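About Brusberg Language School 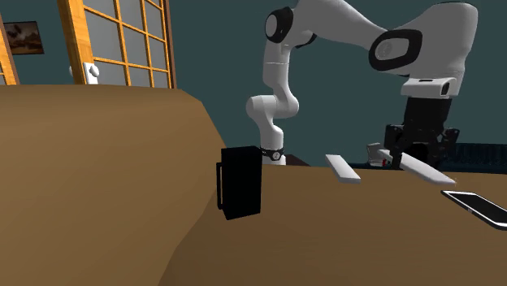
By the Director of Studies, Brusberg Language School
2 min read

Most language schools will promise you fluency by October. We don't believe those promises, and we have met too many students who paid for one.

Brusberg opened with 19 students in two rooms above a bakery on Dudek Street. The founders had taught at bigger schools and were tired of handing out certificates to people who couldn't order lunch. We still teach in small groups, and we still get asked why there's no app. We tried two. Students did very well at the apps.

Our evening courses run for 30 weeks. Yes, that is long. If you already know some of the language, you may be able to skip the first part, but we'll want to hear you talk before we agree to it. Online placement tests mostly show who is good at guessing.

We also have doubts about "immersion weekends." We ran one at Rovinico for a few years and people enjoyed the food. Whether they learned much is another question, so it is now sold as a trip, at a trip price.

Nearly 25 percent of new students drop out before the second term. Other schools may have a better number, or may not publish theirs. Ours is printed on the enrollment form, next to the refund rules, which you should read before signing.

You can sit in on a class free of charge. Ask the other students what they think of us, and ask when the teacher is out of the room.

Related
Course dates and fees
Refund rules in full
Getting to our Clullum branch
Do you need a textbook?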